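Skodum Household Corners — read me first

Hi! I put this collection together because I wanted pictures of homes the way they look on a normal day, with stuff under the tables and dishes left out. Version 1 covers 5 homes and has 247 pictures, 165 of them from ground-floor rooms with tile. I sorted everything by hand in October, so please be patient with the folder names.

Folder "under" is my favorite. It's all the storage that happens below tabletop height: flattened cardboard, plastic buckets, a high chair tray nobody has had the heart to throw out, shopping bags. I labeled things by what I could see and left the rest as "unknown" — a small yellow thing by a table leg might be a wrapper, and that's as far as I'll go.

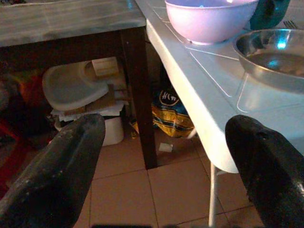
Labels are lowercase, singular, and kept plain. I write "bag" whether it's full or crumpled, and "cardboard" covers both boxes and flattened sheets (I may split those two later, tell me if you'd use it).

Folder "table" is tableware, mostly bowls, mugs, plates, forks and spoons. A shallow steel plate with a raised rim stays a "plate" in my list, even though I argued with myself over it more than once. Phones get labeled too if they're on the tabletop. 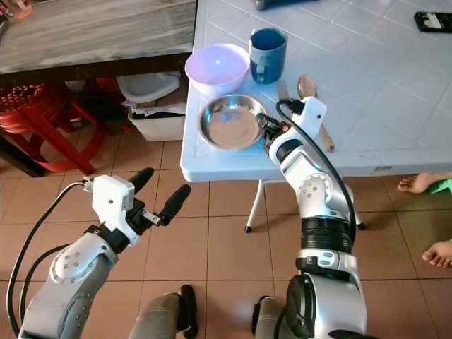

Colors go in a separate column, and pale ones are a mess. I've used both "pink" and "lavender" for bowls that could go either way, so search for both. There are 10 rows where I left the color blank on purpose.

Known problems: the Prandport folder has a few duplicates, and the Workstead one is missing its notes file. I'll fix both in the next version.

Last updated 4 December 2021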